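Atinstead College to end application fee, add paid work terms

2024-07-26

Atinstead College will stop charging an application fee and will add paid work terms to 2 of its degree programs, the school said in a statement. The changes take effect with the class entering next fall.

The fee is now $80. Students who have already paid it for the coming year will not get a refund, but transfer applicants who file after the change will not be charged.
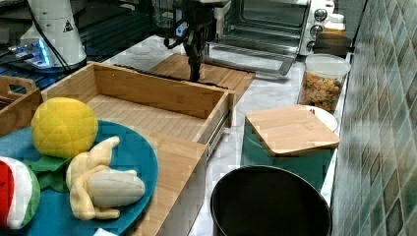
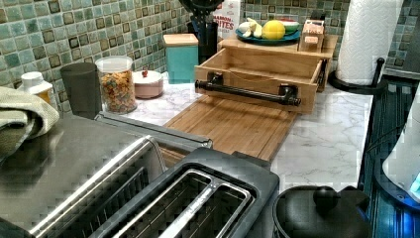
Struan Dow said the fee was the easy part and that he would rather see the college post what its graduates earn, program by program, before families sign for loans. The college has said it will publish those numbers in April, starting with accounting and nursing.

The work terms will be open to accounting and business majors in their third year. Students will spend one semester with an employer, earn an hourly wage and pay half the usual tuition for that term. Burum and Flosteo have agreed to take the first group. Talks with Tennant are still going on.

Atinstead received 1051 applications for the class starting this year. The admissions office expects that number to go up once the fee is gone, and it plans to move its deadline two weeks earlier to allow more time for reading files.

Financial aid forms and award dates stay the same. Students now in their second year can ask their adviser for a place in the first work term.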